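Folding Small Laundry at a Table

Bed folding is hard on the back, and the pile tends to end up on the floor. A small square table does the job better, provided it has a smooth top and a chair at the right height. I fold almost everything at one now, apart from sheets.

Pick a table you can reach across without getting up. Sit close, with both forearms able to rest on the top. If your shoulders lift when you lay your arms down, the chair is too low. Wipe the surface and let it dry before you start. Crumbs and coffee rings show up on dark clothes faster than you would think.

Do the dark things separately. Black T-shirts, socks and dish cloths all look the same in a heap, and the seams are hard to find under a weak bulb. A pale table top helps a lot. You can see the edge of the cloth against it, and you can see lint too.

Take one piece at a time. Lift it clear of the table, give it a shake, and let it hang for a moment so the weight pulls the worst creases down. Then find two corners. On a shirt, use the shoulder seams. On a cloth with no obvious top, run your fingers along one hem until you reach a corner and keep hold of it while you look for the next.
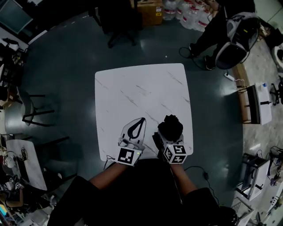 Something black and crumpled, held just over a light marble-pattern top.

Once you have both corners, lay the piece flat and smooth it from the middle outward. Fold in the sides first and then bring the bottom up. For socks, lay one on the other and fold them over once. Balling them stretches the cuffs.

Geeta Goel wrote in to say she keeps a piece of stiff card the width of her shelf and folds every shirt around it. I tried this in January and still do it. Cut the card a little narrower than the shelf or the stacks will catch on the sides.

Before you sit down, look at the floor. Charger leads and power strips end up around table legs in any room that is also used for work, and a full armful of laundry hides them. Run cables along the wall if they will reach – otherwise unplug what you are not using and coil it.

Boxes and water jugs are better against a wall, out of the path between the table and the door. Leave enough room to push the chair back without looking behind you.

Put each stack away when it is 2 hands high. Taller ones lean, and then you are folding the top half again. Anything still damp at the seams goes back on the rack overnight. Lint comes off a smooth table with a barely damp cloth, wiped in one direction toward you and shaken out over the bin.

Last updated 3rd October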